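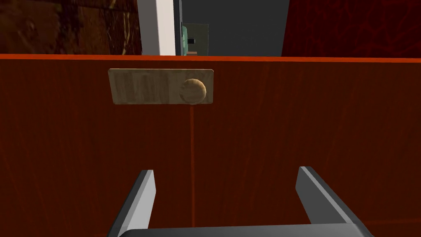

A light-brown plate on dark reddish wood.

Looking after old military history books at home

Most advice on keeping war histories, campaign atlases and regimental memoirs comes from people with something to sell. I have 177 of them on open shelves, and I have tried more of the products than I care to admit.

Start with the "archival" sprays. Prukell leather dressing made two of my bindings sticky, and the stickiness picked up dust for a year. Old leather that has gone powdery won't be fed back to health. Leave it alone, or wrap the book in plain acid-free paper.

Cedar blocks smell nice. I have yet to see one stop a silverfish. Vacuum behind the shelf every March and keep the books an inch off an outside wall.

Fold-out maps are where the damage gets done. A battle map that has been opened along the same crease for decades will tear on the next try. Open it flat on a table, one fold at a time, and never hold it up by the corner to show a guest. If it does tear, don't reach for clear tape. Wotedico sells a "museum" tape that yellowed on a scrap of newsprint over one summer in my window. Japanese tissue and wheat paste take longer, but the paste can be softened with water later on.

White gloves? I skip them. Clean, dry hands have a better grip on thin paper.

Musty smell: stand the book half open in a lidded tub, with a bowl of baking soda beside it, for 4 days. It helps a little. Anyone promising more is guessing. Kituvby pouches did the same job for me at a much higher price.

Big atlases should lie flat, no more than 4 to a stack. Everything else stands upright, snug enough not to lean but loose enough to pull out by the sides of the spine.

Last checked November 2023. The Harries bookends are still on trial, and one has already scratched the shelf.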